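セッパラ基金 助成事業 中間報告
「ピロウ通り共同台所における保存食づくりと食の見守り」

基金の皆さま、いつもお世話になっております。前回の報告では準備のことばかり長々と書いてしまい、肝心の台所の話が少なかったとのご指摘をいただきました。そのとおりだと思います。今回は鍋の話を多めにいたしますので、お茶でも飲みながらお読みいただければ幸いです。

まず、場所のことから。トレルンヴィル地区のピロウ通りにある共同台所は、春から週四日の開室となりました。当初は週三日のつもりでおりましたが、月曜に来たいという声が思いのほか多く、水道の工事が早く済んだこともあって、思い切って一日増やしました。登録してくださった世帯は80を数え、そのうちひとり暮らしの方が32世帯です。申請書を書いたときには半分も集まるだろうかと案じていたので、名簿を見るたびにありがたい気持ちになります。

活動の中心は、ご存じのとおり保存食づくりです。梅、らっきょう、きゅうりのピクルス、それから夏に入ってトマトの水煮。トマトは近くの農園から、形の揃わないものを箱で分けていただきました。湯むきの手つきには皆さんそれぞれの流儀があって、十字に切れ目を入れる派と、へたの側だけをくり抜く派とで、楽しい言い合いになりました(わたしは十字派ですが、くり抜く派の仕上がりもなかなかのものでした)。瓶の煮沸は時間を紙に書いて壁に貼り、作業の前に必ず声に出して読むようにしています。

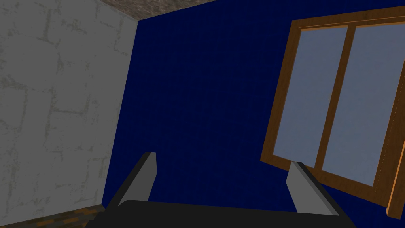 文・テヴェルス食文化室 事業担当

さて、困ったことも正直に書いておきます。いちばん手を焼いたのは瓶の蓋でした。助成金で一括購入した蓋の一部が、手持ちの古い瓶とわずかに合わず、梅雨のあいだに仕込んだ分から6本ほど、密封が甘いものが出ました。食べずにすべて処分し、その後は瓶と蓋を必ず組で買うことにいたしました。少し割高にはなりますが、消耗品費の枠のなかで収まる見込みです。古い瓶は捨てるには惜しいので、乾物入れとして棚に残してあります。いまは昆布と干し椎茸の住まいになっています。

もうひとつは、暑さです。八月の台所で大鍋を三つ火にかけますと、換気扇を全部回しても汗が目に入るほどで、午後の回を続けるのは無理があると判断しました。そこで夏のあいだは開始を朝八時半に繰り上げ、火を使う仕事は昼前に終えて、午後はラベル書きとお茶の時間にあてました。これが意外に好評で、火の番は苦手だけれど字を書くのは好きだという方が、ラベルだけを目当てに来てくださるようになりました。筆ペンで「梅 塩ひかえめ」と書かれた瓶などは、中身より先にラベルをほめられるほどです。

見守りの取り組みについても触れておきます。できあがった瓶は、外出の難しいお宅へ、2人ひと組で届けています。玄関先でお渡しするだけのこともあれば、上がって昔の漬け物の話を聞かせていただくこともあります。お届けの記録は一行で済む用紙に改めました。前の用紙は項目が多く、書くことに気をとられて肝心のお話を聞きそびれる、という声があったためです。気になることがあった場合だけ、裏に詳しく書いて事務所に戻す決まりにしています。この夏は、冷房をつけずに過ごしておられた方に早めに気づき、ご家族へ連絡を差し上げることができました。

会計については別紙のとおりですが、かいつまんで申しますと、材料費は予定よりやや少なく、光熱費はやや多くなっております。光熱費の増えた分は、先に書きました開室日の追加によるものが大半です。費目のあいだの組み替えをお願いするかどうかは、秋の請求書が揃ってからご相談させてください。大鍋は一つ、取っ手のねじがゆるみやすくなっており、修理で済ませるつもりでおります。

これからの予定です。秋は栗の渋皮煮と、りんごのバター、それに大根を干すところまで進めます。干し場は軒下を使いますが、網が足りないので、参加者の方が家に眠っているものを持ち寄ってくださることになりました。冬には味噌を仕込みたいと考えており、樽の置き場所について大家さんとお話を始めたところです。床下収納が使えれば言うことはないのですが、湿気が心配なので、まずは温湿度計を置いて様子を見ます。

それから、レシピの冊子のこと。聞き取った作り方を小さな冊子にまとめる作業は、正直なところ遅れております。「塩はひとつかみ」「砂糖は様子を見ながら」という教え方をされる方が多く、分量を量り直すために同じものを何度も作っているからです。おかげで事務所の棚は甘酢しょうがだらけになりました。年内には下書きをお目にかけられるよう努めます。もしトレルンヴィルの近くへお越しの折がございましたら、どうぞ台所にもお立ち寄りください。開室日の午前中でしたら、たいてい何かしら煮えております。

コメント(3)

くり抜く派です。十字に切ると、むくときに実まで崩れませんか? 次回もよろしくお願いします。

母のところに届けていただいた梅、とてもおいしかったそうです。ラベルも冷蔵庫に貼ってあります。ありがとうございました。

干し網、うちに二つあります。月曜に持っていきますね。

お問い合わせ:テヴェルス食文化室(ピロウ通り共同台所内) © テヴェルス食文化室 ページの先頭へ戻る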